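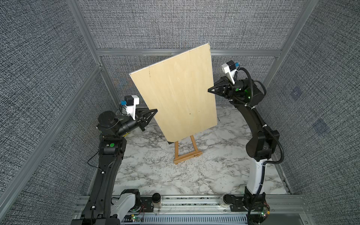
Two arms hold the board by its sides at the Skillari open day in Jadport.

The company opened its doors in September, and I took the early bus from Flurkcombe to see what all the talk was about. The invitation promised "household manipulation, live." I expected a show. I came home with a sore back from leaning over railings and a better opinion of the whole business than I had when I left.

My argument is simple. Companies that build robots should hold more days like this one, and they should make them as dull as they can stand.

Most people know these machines from short clips. In a clip the arm moves, the music plays, and the job is done in a few seconds. You never learn how long it took or how often somebody had to step in. An open day can't hide that so easily. I stood at one workcell for 20 minutes, which doesn't sound like much until you try it. The jobs involved a board, a small wooden easel and a plate with some play food on it. A child of six would have cleared the lot and asked for a snack.

The arms were slow. They would move, stop above something, and move again. Twice an operator reached for the keyboard and started a run over. A man beside me muttered that he could do it with his eyes shut, and I'm sure he could. Still, he stayed as long as I did.
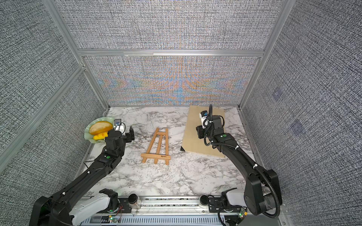 Easel, board and plate on the marble-patterned table, with one arm working on each side.

Watching at that speed changed what I noticed. A flat board on a flat table is a nasty thing to pick up. I do it at home by sliding it over the edge and getting my fingers under, or by digging in a nail. I had never given a thought to either trick. A pair of hard fingers has to be told, or has to learn, something that does the same work. The easel is no better. It has legs that go every which way, and it lies folded flat until someone does something about it.

There were 8 stations in the hall and I saw 6 of them properly. The busiest had a robot that waved. It was next to the coffee, and it drew a crowd all morning. I understand why, but I don't think anyone learned a thing from it. A wave is a recording with a motor behind it. The crowd clapped, took its pictures and went off believing that a friendly butler is coming in a year or two.

That belief does harm. My town has a school board that spent part of last winter discussing whether cafeteria jobs would "still exist" by the time a new kitchen was paid for. I sat through that meeting. Not one person in the room, me included, had ever watched a robot try to handle a plate. We were making guesses about real paychecks on the strength of advertising.

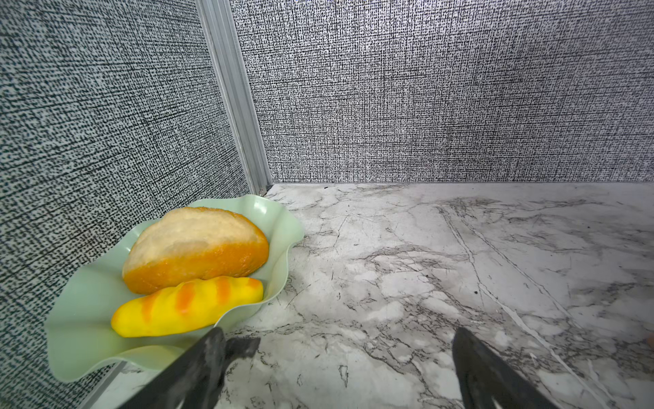 I don't want to swing too far the other way. It would be easy to look at a slow machine and a bread roll and laugh, and plenty of people did. Laughing is a mistake too. These were general-purpose arms with plain two-finger grippers, and the same kind of hand was being asked to deal with a stiff board and with dishes. A factory arm that welds one seam all day is faster and far more certain, but it can't be handed a new chore after lunch. If the slow ones get steadily better, the school board's question will come back, and it will deserve a serious answer.

I have one complaint about how the day was run. The signs told us what each station was for and left out how well it did. Skillari must keep those numbers. Put them on a card next to the cell: how many tries today, how many finished, how many needed a person. The Escobedo bakery on my street posts its health inspection score in the window, and I've bought bread there on a middling score because I trusted a shop willing to show it. I'd feel the same about a robot company.

The staff were patient with questions, I'll give them that. When I asked one of them how often the board job failed, she said "often enough" and then talked to me about grip for a good long while. It was the most useful conversation I had there, and it took place at the station with the shortest line.

Jadport's city council has been invited to the next one. I hope they go, and I hope they skip the robot by the coffee and pick a cell where the work is going slowly — then stay put until they've seen it go wrong at least once.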